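Can a robot arm do kitchen chores yet?

benchrat19
Posted Saturday
Anyone here running an arm at home for real work? Dishes, sandwiches, anything.

Kamden
No. Ours at the shop sorts brackets all day – the same bracket. Give it a wet sponge and it's lost.

taslow_fan
Disagree. Sandwich stacking is fine if the parts are laid out for it. Mine did 310 good picks out of 351 in August.

Kamden
So 41 misses. I'd fire a cook for that.

taslow_fan
Most were slices sliding. Bread, cheese, patty, lettuce and tomato on a divided turntable, paper plate in front, two-finger gripper:

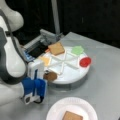 Reply 6 – benchrat19
Who loads the turntable?

taslow_fan
I do. Takes 4 minutes.

Kamden
Then you made the sandwich.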